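3.2 Garment care and length of ownership

The household survey was mailed in August to 2000 addresses in the two postal regions, and 1381 forms came back complete enough to use. Respondents were asked to pick the five items of clothing they wore most often and to record, for each one, when it was acquired, how it was washed, how it was dried and where it was kept between wears. We did not ask for purchase receipts. Dates of acquisition are therefore the respondent's own recollection, and we treat anything older than ten years as a single category.

Washing temperature had less to do with length of ownership than we had expected from the earlier laundry literature. Households that washed everything in cold water kept their cotton shirts only slightly longer than those that used a warm cycle. Drying method mattered more. Items dried on a line or rack were kept longer in every fibre group except wool, where so few respondents used a machine dryer that no comparison could be made. The effect was strongest for knitted cotton and weakest for denim.

Denim behaved differently from the other groups in several ways. It was washed less often, it was more likely to be repaired at home, and respondents were more willing to keep wearing it after the colour had changed. Dark and black denim was an exception on the last point. Owners of black jeans named fading as a reason for discarding them far more often than owners of blue jeans did, and a number of them wrote in the margin that they turned the garment inside out before washing. Dudás found the same habit in her interviews with second-hand sellers, and Masero argues that it is learned from care labels. Our forms can't settle that question, as we did not ask where the habit came from.

Storage was coded into four types: hung, folded in a drawer, folded on an open shelf, and left out. The last type covers clothing kept on chairs, beds and similar surfaces between wears. It was the hardest to code - respondents often ticked both "drawer" and "left out" for the same item - and Jiahui Dai rechecked these forms against the written comments. Where the two answers could not be reconciled, the item was dropped from the storage analysis but kept in the washing analysis. After this step 3292 items remained. 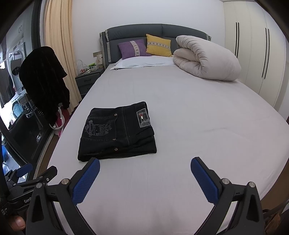
Figure 4. Black denim jeans, folded, on a bed. Decorated back pocket facing up.

Jeans were folded more often than any other kind of trouser. Printed or embroidered detail was recorded for 30 pairs, and these were kept longer than plain pairs of the same age group, although the number is too small to support a firm claim. Owners of decorated pairs also reported fewer washes per month. We return to the matter of decoration and attachment in Section 4.1.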